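I've had the Motico driver kit on the shed bench since November and I'm still a bit giddy about it. It's a small electric screwdriver with 16 bits in a tray that closes with a proper click, and I've used it on nearly everything in the house that has a screw in it.

The first job was an old desktop I've been rebuilding in bits and pieces at Trelwood. I'd been putting it off for ages because my old set chewed up tiny heads, and once one of those goes you're in for a long evening. The Motico bits are a lovely snug fit! The driver has 4 torque settings and I've lived on the lowest one for computer work, which lets go before you can do anything silly. For hinges and cupboard handles I go up to the third.

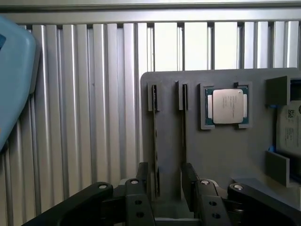 My neighbour reckons the lowest setting is still too strong for laptop screws, and that you should start them by hand and only switch on for the long, boring part. Fair enough – I tried it that way on a laptop lid and it did feel safer, so that's how I do the really tiny ones now.

Things I love: the grip (slightly rubbery, good with cold fingers), the magnet, and the battery, which went 14 evenings of pottering before I had to find the cable. The light is good too, a soft ring around the tip that doesn't throw a shadow right where you're looking.

Things I love less: the labels on the bits are printed in grey on grey and I need my glasses and a torch to read them. The tray has no spare slots either, so my favourite long bit from the Tatero set has to live in a jar. And the forward and reverse buttons feel exactly the same under your thumb. I still get them wrong.

I also borrowed the Rathore driver for a weekend to compare. It's stronger and would suit someone putting up shelves, but it's heavier at the back end and my wrist noticed by the second afternoon. For electronics and small fixes I'd pick the Motico every time.

Next up is the sewing machine, which has rattled for years.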